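Lista de comprobación de seguridad — almacén y sala de menaje, Ganuvura
Revisión de noviembre. Responsable: Wilmer Condori. Conforme: Kolbrún Kirkegaard.

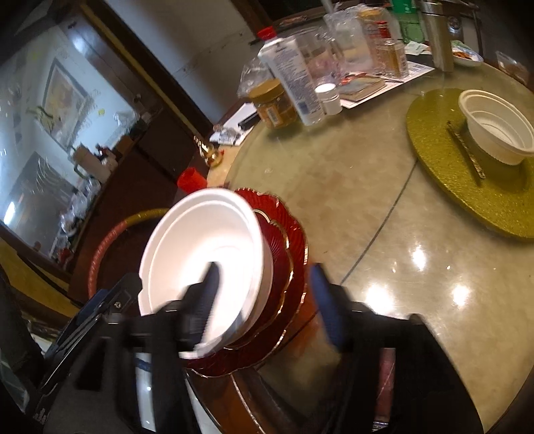

La inspección comprende el almacén, el pasillo de carga y la sala de menaje, con una superficie total de 313 m². Se excluye la cámara fría, que tiene ficha propia. En menaje se comprobará el apilado de las piezas de servicio; los platos rojos de borde festoneado con filo dorado se guardarán separados de los cuencos blancos desechables, conforme a la norma interna de estantes.

## Evacuación
- [x] Salidas señalizadas y libres de obstáculos.
- [x] Alumbrado de emergencia en servicio.
- [ ] Puerta del pasillo de carga. *Comentario: el retenedor no cierra del todo. Aviso cursado a Resholm, expediente 46.*

## Extintores
- [x] Precintos y manómetros.
- [ ] Altura de colocación. *Comentario: el equipo situado junto al muelle está tapado por cajas de servilletas — retirar antes del viernes.*

## Estanterías
- [x] Anclaje a pared.
- [x] Placa de carga máxima visible (300 kg por nivel).
- [ ] Protectores de pie. *Comentario: falta uno en la fila 11. P. Oddsson solicitará el repuesto a Ostrowski.*

## Instalación eléctrica
- [x] Cuadro cerrado e identificado.
- [x] Prueba del diferencial.
- [ ] Regleta bajo la mesa de etiquetado. *Comentario: sustituir por toma fija. Observación repetida de la revisión anterior.*

## Orden y limpieza
- [x] Suelo sin derrames.
- [x] Escalera de mano con tacos antideslizantes.

Los puntos sin marcar serán objeto de nueva visita el viernes a las 9:00. Se remite copia a Þórey Blöndal.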